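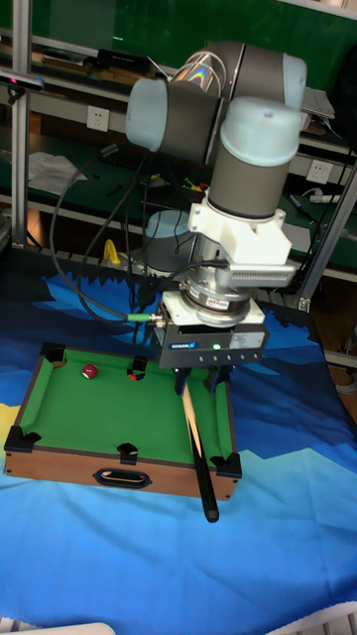

Keeping a tabletop pool table in playing shape

26 Oct 2026

I have owned three tabletop pool tables. The first got thrown out, the second went to a cousin's kids, and the third is the one I still play on. It's a Sesel, the middle size, bought in May at the flea market in Davham for 19 dollars. The seller wanted 25 but the box was split down one side.

These small tables are treated as toys, and most of them get played for a week and then go up on a shelf. I think that's mainly a setup problem. A small table that sits level and has clean felt is fun for years. One that leans toward a corner is annoying by the second rack.

Where to put it

I keep a cloth under mine. On a bare tabletop it slides a little every time someone leans on a rail, and then the whole layout shifts. A plain tablecloth is enough. I tried a rubber mat first and it marked the varnish on our dining table, so I went back to the cloth.

I also set the table at an angle to the edge, with one corner toward me. On a big table you walk around to the shot. On a small one you mostly stay put and reach, and the angle gives your elbow more room on the long shots. It also means the butt of the cue can hang out past the edge of the table, where there's nothing for it to hit.

Getting it level

Put a ball in the middle of the felt and let go. If it rolls, fold a piece of cardboard and slide it under the low side. I've used business cards, cereal box and once a library receipt. Check again from each corner, because these tables can be level lengthwise and still lean sideways. Mine leans toward one of the side pockets. Two cards fix it.

Do this every time you move the table. The handle cutout in the side panel makes it easy to carry around the house, so mine gets moved a lot.

The felt

Green felt this bright shows everything. I go over it with a lint roller before playing and a soft brush after, always in the same direction. Don't use water. I did on my first table and the felt bubbled near the head rail and never went flat again.

Chalk is the other thing. The tips on these little cues are small and don't hold much of it, and what falls off ends up ground into the cloth. I chalk away from the table, over the sink if I'm being careful.

The cues

The ones that came with the Sesel were slightly bent. I ordered a pair from Enura and they've been straight so far. They have some weight in the butt, and I like that. With a very light cue I tend to jab.

Store them lying flat or hanging straight down. Leaning in a corner for a winter is how the first pair got worse.

The pockets

Black plastic, all six of them, and this is where small tables usually fail. The plastic works loose from the wood and then a ball catches on the lip and bounces back out. I pressed mine in again with a dab of wood glue behind each one and left it overnight with a clamp and a folded sock. The top corner on the right needed doing twice.

The balls

Wipe them with a dry cloth. If they're sticky, a drop of dish soap and a good rinse, then let them dry all the way before they touch the felt. One lost ball is not the end of the set -- Igwe sells replacements singly, though the shipping costs more than the ball. I lost the 7 under a radiator in June and paid for a new one, and then found the old one while vacuuming. So now I have a spare 7.

When I don't want to set up a full rack I play with just a couple of balls. Put one near a side pocket and another up toward the far corner, and see how few shots it takes to clear both. It's good practice for soft hits, which matter more on a table this size than anything else. Hit hard and the ball just rattles around the rails, or goes over them.

Next job is the box. I've taped the split twice and the tape keeps lifting, so I'll probably look for a plastic bin with a lid that the table fits in flat.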